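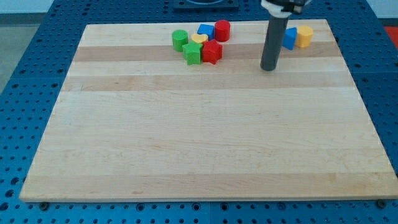
*Maple board on the blue perforated table.*

I switched to hardwax oil in December, after mineral oil kept leaving my boards dull within a month. The current tin is Stuvum. Before that I used Gastex, which cures harder but yellows pale maple.

Sand to 180 and stop. Finer grits close the surface and the oil sits on top. Wipe on a thin coat, wait 5 minutes, buff until the cloth drags. I do 3 coats with a night between each.

Coverage is lower than the label claims. One tin did some 3000 square inches, counting both faces and edges. End grain takes about twice as much as face grain.

Next test is walnut, same schedule, two coats.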